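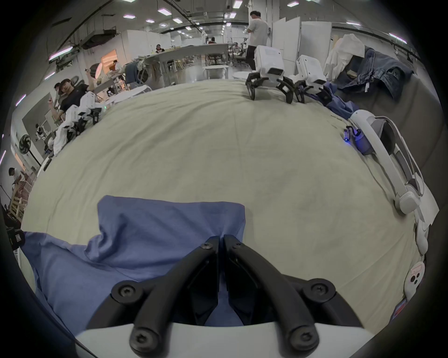 4. Drying cloths, sheets and other flat items

The leaflet in the box says the Trudora heated airer will dry a full load overnight. Treat that as a hope. It doesn't say what a full load is, how well the load was spun or how cold the room was, and those matter far more than the setting on the dial. The steps in this section come from using the airer through a damp winter and keeping notes.

4.1 Before you hang anything

1. Spin the load again if it drips when you squeeze a corner. The airer is slow at shifting water and the washing machine is quick at it.
2. Shake out each cloth and pull the hems straight. Creases left in now will be there when you come back.
3. Sort thick from thin. Tea towels and dusters on one side, bath towels and bottom sheets on the other.
4. Check the care label. If it says dry flat, go to 4.4.

Note: The leaflet recommends Famow drying sheets to "lift moisture away from fibres". We tried them on half a load and left the other half alone. Naledi Tshabalala, who was not told which half was which, couldn't find a difference. Buy them if you like the smell.

4.2 Loading the bars

1. Open both wings until they click. One click per wing is enough, whatever the drawing shows.
2. Start with the bars nearest the upright. They get warm first.
3. Hang small cloths singly, with a gap you can get your hand through.
4. Fold sheets once lengthways and drape them over 2 bars, so that there is air between the layers.
5. Put anything thick on the outside. It will need turning anyway.

CAUTION: Do not cover the control box on the upright. It has a cut-out that is meant to switch off the heat if it gets too hot, but a cut-out is a last resort and you shouldn't be relying on it every wash day.

CAUTION: The printed weight limit is for washing spread evenly over the bars. A wet double sheet on one wing can tip the whole thing over. Keep small children and pets away from it while it is loaded.

4.3 Setting the heat and the timer

1. Plug the airer straight into a wall socket. Do not use an extension lead.
2. Turn the dial to High and set the timer to 8 hours.
3. Open a window slightly, or run a dehumidifier in the same room with the window shut. Doing both wastes money.
4. Come back halfway through and turn everything over.
5. When the timer stops, feel the hems and seams. The middle of a cloth always seems dry before it is.

The dial also has an Eco setting. According to the box it saves energy "on every cycle". It certainly draws less power. It also takes longer, and on our meter the two came out so close that I wouldn't choose between them on cost. Use Eco if you want the room less warm.

The zip-up cover is sold separately, and I expected to be rude about it. It does help with thin cloths. With towels it mostly traps steam, and the ones at the bottom came out smelling like a pond. Leave the zip open at the top if you use it.

4.4 Items marked dry flat

1. Lay a clean, dry sheet over a bed or table. Choose one with no strong colour in it.
2. Put the item on the sheet and ease it back to its proper shape. Don't tug at the corners.
3. Press out the larger wrinkles with your palms.
4. Turn the item over once the upper side feels dry, and move it to a fresh patch of the sheet.
5. Give it longer than you think. Lorraine Bolger puts away flat-dried knits the day after they seem ready, and hers don't smell musty.

Note: New blue and red cloths can bleed on to a pale sheet. "Colourfast" on a label is a claim like any other. Press a damp white tissue on a hidden corner first and see what comes off.

4.5 If things are still damp

Clothes damp in patches: the bars are too full. Take a third of the load off and run the timer again.

One wing stays cold: push the connector at the hinge fully home with the airer unplugged. If that does nothing, stop using the airer and return it to the seller.

Everything damp after a full run: check the spin first, then the room. The helpline will probably suggest the booster fan. Try an ordinary desk fan before you pay for it, standing well clear of the wet washing.

For cleaning the bars and storing the airer over the summer, see section 5.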